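Rakby Floors & Tiles list
Home | Archives | Search | Next by thread

14 March 2022

> Has anyone kept the old terrazzo in their unit? Ours has little grey and
> peach chips all through it and I'm tempted to carpet the lot.

Oh please don't carpet it! We've got the speckled stuff too and I've grown very fond of the colour — crumbs vanish into it, which suits me fine. I only find them with bare feet. We paid $164 to have the hallway buffed last September and I'd do it again tomorrow. Skip the vinegar, though, it's murder on the polish. Warm water and a flat mop does ours — and I still miss bits.
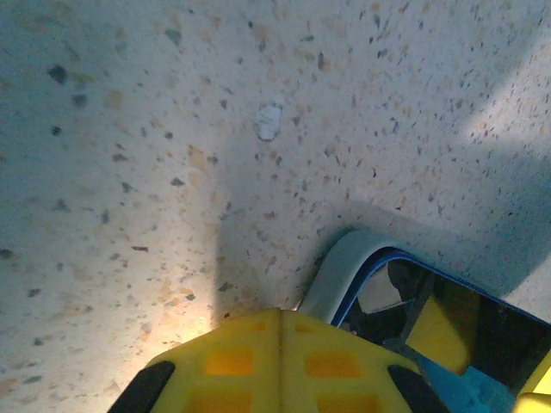
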